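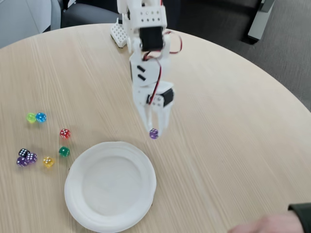 According to Idun Grønli the quiet mornings only move the noise to the afternoon, and by the time the phones go back on everyone has a worse pile than before. Said so twice at lunch. Writing it down so I can't pretend I missed it.

18/06/2018

Week two of the quiet morning trial, second go. First go was February, died when the Hodard job blew up and all of us were on the phone from the minute we got in. No notes from that one worth keeping. Doing it properly now.

Rules as they stand: phones to the front desk until 10. No mail. No walk-ups unless something is actualy on fire or it's Sterkwood. Afternoons as normal.

Today, mine:
In early, kettle, sat down. Good long stretch on the Piltirmont write-up, got further than all of last week. Then Öberg rang the mobile, which the rules don't cover. Took it. Shouldn't have. Lost the thread and spent the rest of the stretch re-reading my own paragraphs.

To add to rules: mobiles in drawer. Ask the others first, there will be grumbling.

Mail when I opened it: not as bad as feared. Most had sorted itself out between other people. Two real ones, both Sterkwood, both could have waited until after lunch. Idun's inbox much worse than mine, so she has a point -- her stuff comes from outside and mine is mostly internal. Maybe the cutoff should differ by person. Messy to explain to the front desk though.
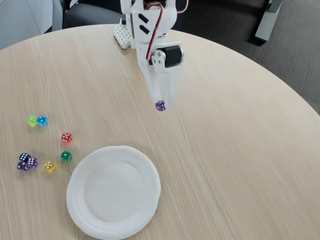
Front desk cover is the weak bit. Whoever gets it has no quiet morning at all and it has been the same person three days running, because the rest of us look at our shoes. Rota got ignored. Volunteering got ignored. Fine, roll for it: a die like the little purple one in the gripper would do, white pips so you can read it from across the room and no arguments. Low roll takes the desk, and you're out of the next roll once you've done it. Try from tomorrow.

Piltirmont draft stands at 2000 words, needs to lose 300. That's an afternoon job, cutting doesn't mind being interupted.

Didn't touch my own site tonight. Third evening. The idea was that calmer mornings leave something over for it and so far, no. Might just be June.

Still open:
-- mobiles, ask
-- Idun on a later start? her call
-- tell Öberg to use the office number
-- keep going to end of month before deciding anything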